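# The Sour Half of the Year

Come January, when most fruit bowls hold a few tired apples and not much else, the hills behind Skakum turn yellow. The lemon trees there are old and a bit scruffy, planted on stone terraces so narrow that you have to walk them single file, and they fruit right through the coldest weeks. I went for a two-day visit and stayed seven (my editor was very patient).

I grew up thinking a lemon was a lemon. You bought one, you squeezed it over fish, the other half went hard at the back of the fridge. Then Hok-lam Tai handed me a slice of a Wirutau, skin and all, with a pinch of salt on top, and told me to chew. The pith was sweet! It had the bite of a cucumber, with a smell somewhere between fresh-cut grass and candy, and the sour part came so late I had nearly given up on it.

Tai grows 50 trees on five terraces, most of them planted by his grandmother. He keeps three kinds. The Wirutau is the thick-skinned one, good for slicing into salads and for candying. The Akard is small and fiercely sour, with so many seeds that people in the village strain the juice through a tea towel. The third has no proper name. Everyone calls it the kitchen lemon, and it goes into everything else.

"You pick with clippers," he told me, the first morning, after I had yanked one off the branch and torn the top clean away. "Then it keeps for weeks. Pull it, and you'd better be making lemonade today."

So we made lemonade, and it was wonderful. He rubs the sugar into the zest with his fingers first and leaves it for an hour, until it looks like damp sand and the whole kitchen smells of it. Only then does he add juice and cold water. I have tried it at home since with plain supermarket lemons and it still beats anything I used to make.

The same trick works for cake. At Tse, the little bakery at the bottom of the hill road, the lemon loaf starts with zest and sugar in a bowl before anyone has turned on an oven. They sell 60 loaves on a good morning, and I can report that the end slices, where the syrup collects, are worth getting up in the dark for.

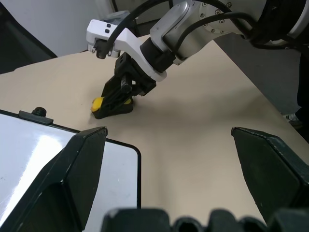 *A spot of lemon yellow, held in black gripper fingers.*

Preserved lemons take more patience. Tai cuts the Akards almost into quarters, leaving them joined at the base, packs them with coarse salt, and presses them into a jar until the juice covers them. They sit in a dark cupboard for a month, with a shake whenever somebody remembers. Then you rinse one, throw out the flesh, chop the soft rind and stir it through rice or beans or a pot of chicken. Go easy the first time. A quarter of a lemon is plenty for a family supper.

I came home with a bag of Wirutaus on my lap and ate the first one before I had unpacked, sliced thin, with salt and a little olive oil. The rest are in the fridge drawer, and there's a jar in the cupboard that I keep opening too early.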